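Home Issues Authors Search Previous article Next article

4.2 Comparing the two hand-held grippers

We went into this part of the study pretty sure the Padon would win. It has the longer jaws, it closes with a nice firm click, and everybody in the lab reached for it first. The Sostmont felt a bit like a toy next to it (sorry to the people who built it!), and for the first few sessions I kept putting it back on the shelf and picking up the other one.

So we made ourselves do it properly. Each operator did 40 pick-and-place trials with each gripper, same table, same objects, and a 20 second limit per trial. Half the group started with the Padon and half with the Sostmont, so that getting better at the task wouldn't flatter whichever tool came second. Meriem Salem kept the score sheet and was strict about it: if the object touched down outside the target and then got nudged in, that was a miss, no matter how much the operator argued. I argued quite a lot.

The Padon did win on heavy things. Where it lost ground was on anything with a thin rim or a handle, where you have to see the tips of the fingers to place them. With the long jaws, the tips sit low in the wrist camera's view and a good chunk of the object disappears behind them just before contact. Operators looking straight at the table didn't mind, but the Erraji controller, which only gets the camera stream, minded very much. When we replayed the recordings through it, 26 of the Padon trials were thrown out for losing track of the object, and nearly all of those were rim grasps. The Sostmont recordings had a few dropouts too, mostly when someone turned the tool too fast.

We also tried both grippers with the camera tilted up a little more than the maker suggests. I liked this setting a lot for walking between stations, because you pick up so much of the room and the Plurkus localizer has plenty of edges and lights to hold on to. For the grasp itself it's a poor trade, as the tabletop gets squeezed off to one side and the operator can end up in the picture as well. Figure 3 gives an idea of how much of the view goes to the ceiling and the far end of the office, with the wicker basket close behind the right finger.
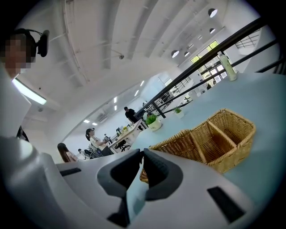
4.3 Operator fatigue

Comfort turned out to matter more than I'd planned for. We asked everyone to stop after 60 minutes with either tool, and several people wanted to stop well before that. The complaints about the Padon were all about the thumb: the trigger is stiff, and by the end of a session people were squeezing it with two fingers. With the Sostmont the complaint was the wrist, mainly from operators with smaller hands. We swapped the grip sleeve on the Sostmont in May and the grumbling got quieter, though we didn't rerun the earlier trials, so the scores in the previous section are all from the old sleeve.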